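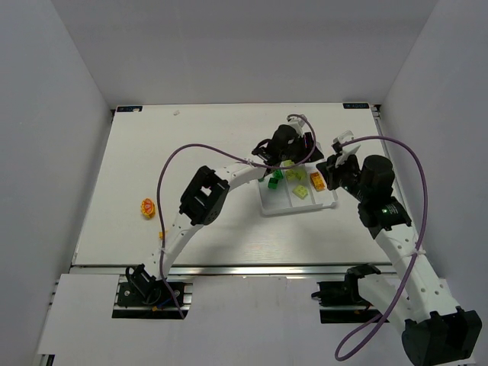 Hard Water and the Building Supply: November Readings

The Lisamska building draws from the north main, and its supply has always run hard. November samples from the ground-floor riser came in at 362 milligrams per liter as calcium carbonate. The softener outlet measured 62, inside the range set when the Valtov unit was installed.

Vlasta Radonjić took a second set of samples on the upper floors. All matched the outlet figure except the tap in the east kitchen, which read the same as the raw supply. The cause was a bypass valve left partly open after the pipe work in the corridor. It is now closed and tagged.

Two changes follow from the readings:

Regeneration will start at 2 a.m. instead of 5 a.m. The cycle draws 400 liters, and the early shift was seeing low pressure at the sinks.

Salt will be ordered in tablet form only. Block salt does not seat properly in the brine tank — it bridges above the water line and the brine comes out weak.

Descale kettles and coffee machines in the east kitchen once before regular use. The drinking tap beside the stairs is unsoftened by design and stays that way.

Questions about the readings go to Valdemar Mogensen, extension 651.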